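The Long White Table at Bielecka - A Little Gallery

Welcome, and thank you for stopping by! I have been meaning to put this page together since July, when we finished moving the sewing and mending evenings out of the old Stirkasent rooms and into the back half of the Bielecka building. People keep asking what the new place is like, and I keep answering at such length that they look sorry they asked, so I thought a page would be kinder to everybody.

Most of what there is to say concerns the table. We wanted one big surface where you could lay out a whole curtain or a winter coat and walk all the way around it, and the two we had before were brown, sticky in the summer and much too low for anyone over five feet tall. The new top came from Vustum, who had it left over from a shop refit, and it cost us 305 with the delivery, which I still think was a very fair price for something so heavy (ask my shoulders). Miłosz Michalski put the legs on in one evening and went home without his screwdriver, and it is still in the drawer if he is reading this.

I was a bit nervous about having it so pale. You think of chalk, and tea, and the blue pencil that never quite washes out - but dark thread shows up on it beautifully, and so do dropped pins, and I find I can cut a pattern at half past eight in the evening without hunting for my glasses.

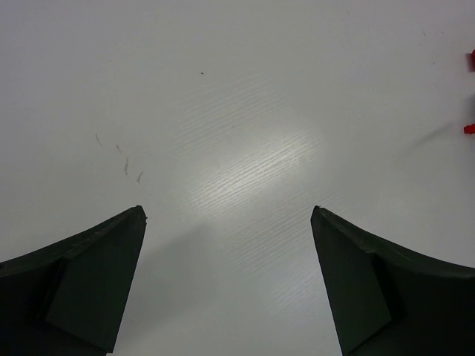

The tabletop, pale white and mostly bare.

Miłosz wrote back after reading my draft that I ought to say something about looking after it, as he has seen what happened to the one at Skarurero. They used a scouring powder there for a whole winter, he says, and the surface went dull and started holding on to every bit of dirt that came near it. He would use a soft cloth and a drop of dish soap and leave it at that.

I agree with him completely, so that is what we do now, at the end of every evening, and the cloths live on the hook by the sink. Please put a mat under the iron too, even if you only mean to set it down for a second. There are 2 thick ones on the shelf, and the gray one is the better of them.

We have nearly 800 buttons to sort next, all from one very generous attic, and I expect they will take up the whole table for a week. Come by any time after six if you would like to help, and bring a few jars with lids if you have them.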